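When a Robot Will Not Let Go
Young Visitors' Guide to the Vondberg Workshop, Sheet 7

Robots are used at Vondberg to pick things up and put them down again. Most of the time this goes well. In April, one robot arm had a fault while it was working at a box. Nobody was hurt. The workshop has prepared this sheet so that young visitors can learn what happened and what was changed afterward.

What the robot was meant to do

The job is called box packing. The arm lowers its gripper into an open box, closes its two fingers on an object, and lifts. A gripper is the part of a robot that does the work of a hand. A computer tells the motors in the arm how far to turn and how hard the fingers should press.

Pressing is the difficult part. A person who picks up a ripe peach can feel that it is soft. A robot has to measure the squeeze and send that measurement to the computer. The computer then decides whether to press more, press less, or stop.

What went wrong

On the morning of the fault, the arm reached into its box and closed its fingers as usual. The measurement of the squeeze did not arrive at the computer. A plug inside the wrist had worked loose, and the signal was lost for 2 seconds.

That may sound like a very short time, but the computer checks the squeeze 300 times every second. With no new numbers coming in, it kept using the last one it had received. That number said the fingers were hardly touching anything, and so the computer told them to keep closing. The object in the box was crushed.

Ms. Katia Cattaneo, the operator on duty, pressed the red emergency stop button. The motors lost their power and the brakes in the joints held the arm still.

Box packing at the workshop: the gripper inside an open cardboard box.

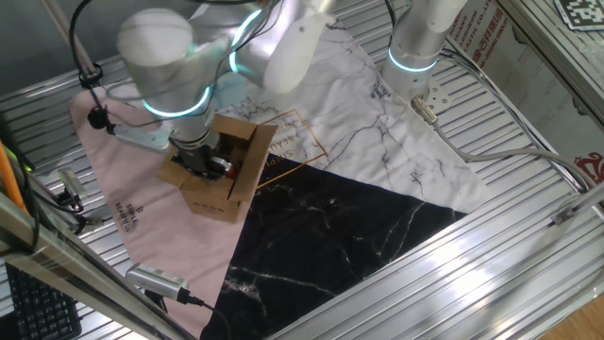
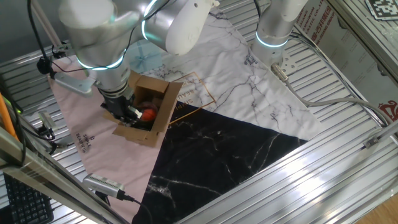
After the stop, Ms. Cattaneo did not reach into the box. This is a strict rule. An arm that is standing still may only be waiting for its next instruction, and its fingers can close on a hand as easily as on a piece of fruit. She turned the main switch off, locked it with a padlock, and kept the key in her pocket. Only then did Mr. Wafula Ogola, the repair engineer, open the wrist and find the loose plug.

What was changed

The plug was replaced with one that clicks into place and cannot shake free. The computer program was changed as well. If a single measurement goes missing, the fingers now stop where they are and a buzzer sounds. Mr. Ogola tested the new program 28 times by cutting off the signal on purpose. The fingers stopped every time.

The plug is also checked by hand each day before the arm is switched on.

Words to know

Emergency stop: a large button that halts a machine at once.
Fault: something in a machine that is not working as it should.
Joint: a place where a robot arm can bend or turn.
Signal: a message sent along a wire.

Rules for young visitors

Stay behind the yellow line at all times.
Never touch a robot, even when it is not moving.
If you hear the buzzer, stand still and listen to your guide.
If you see something that worries you, tell an adult immediately. You will not be in trouble for speaking up.

Questions may be given to your guide or left at the front desk for Mr. Ogola.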